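Scroll wheel jumps backward – is compressed air really worth buying?

Posted 27 August 2022 in Home Office and Computers

My wired mouse has started scrolling up when I scroll down. Happens mostly on long pages. The store near me wants me to buy a Plundel air duster and a "peripheral care kit," which sounds like a lot of money to blow on a speck of lint. The mouse is two years old and has never been opened. Is dust really the cause, or is that just what people say so they can sell you a can?

Pivemley61

brunska_7

Dust can do it, but I'd hold off on the can. Blowing air into the wheel gap often just pushes the fluff farther in. Unplug the mouse and go around the wheel and the seams with a small dry brush, turning the wheel a bit at a time. Any brush with soft, clean bristles will do, and I have never seen a kit that did it better. 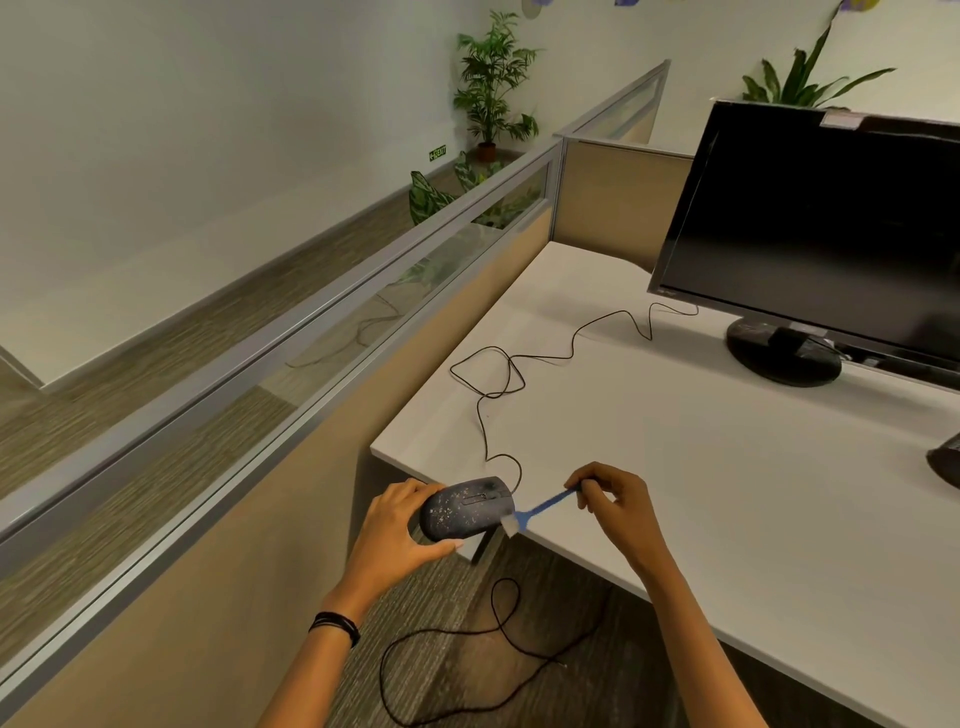
Brush at the front edge, near the wheel.

After that, try the mouse on another computer before spending anything. If it still jumps, the little part that reads the wheel may be worn, and no amount of cleaning fixes wear. If it behaves, look at your settings or your browser. I had one add-on that made scrolling stutter for weeks, and I blamed the mouse the whole time.

I would also ignore the advice to spray contact cleaner down the gap. Maybe it works for some people. Most of the posts claiming so are written five minutes after spraying, and I'd like to hear from them a month later.

gone_to_plundel

just get a new one, life is short

kjaergaard133

I agree with the brush, less sure about the rest. A worn wheel usually gets worse slowly, so if yours started overnight I would suspect hair wrapped around the axle. You can't reach that from outside. Check under the feet for screws – on mine they were hidden there – but peeling the feet off can ruin them, and the warranty may have something to say too. Mine lasted over seven months after I cleaned out the axle, then went back to jumping.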